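Open day at the Clareck unit, Jollcombe

Oct 23, 2023

I missed the one in July, so when the notice went round again I booked the first slot and drove over to Jollcombe. The unit is on the Gralholm estate, past the tile warehouse, and the parking is poor. Sign-in took longer than it should have, as the badge printer was out of labels and everyone got a handwritten sticker.

There were three stations. I skipped the first one, a palletising cell I have seen twice before at trade shows, and went to the Brandes conveyor demo. It sorts mixed parcels by size on a short loop. The loop is rated at 700 parcels an hour, and the staff ran it well under that so that people could follow what was going on. The diverter is pneumatic and loud. I asked about belt wear and was told they change the belt on a fixed schedule and don't inspect in between. That seems wasteful to me, but it's a demo line and the belt is short.

The third station was the one I had come for: two arms on one torso, with a hand on each, working at a table. The operator gave a short talk before each session. The task is tabletop clearing with mixed household goods and food packaging. An item is named, the robot picks it up and moves it to wherever it has been told, and the operator logs the attempt. A session is 20 attempts. Items go back on the table by hand between sessions, and no effort is made to put them where they were before.

I stayed for two sessions. The slow part is the approach. The arm comes in quickly to a point above the item, stops, and then closes the remaining distance at a crawl. Once the fingers have contact the lift is quick again. I timed a few on my phone and the pause before the final approach was the same each time, which makes me think it is a fixed wait and has nothing to do with computing the grasp. The operator didn't know.

Foam cubes are easy. They give under the fingers and a poor grasp still holds. Boxes are fine if the hand can get across the narrow side.

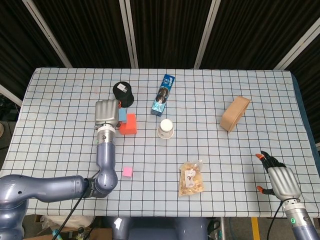 Bags are harder. The hand closes on film and air, the contents shift, and the centre of mass is somewhere else by the time the arm starts to lift. In the second session a bag was dropped twice and picked up on the third go. Paper cups have the opposite problem — the shape is simple but there is very little force between holding one and crushing it. The grip limit is set per item type from a table, and the operator said they had spent 7 weeks on the cup entry alone. I would have liked to see that table.

Questions at the end were mostly about price, and got no answer. Somebody asked what happens with an item it hasn't met before, and the reply was that it uses the default grip limit and the log is flagged. They want over 100 item types in the table before the next open day. There was no figure for how many they have now.

Tea was in the corridor. I left by the side gate, as the main one was blocked by a delivery, and I still have the parts list for the Brandes loop if anyone wants a scan.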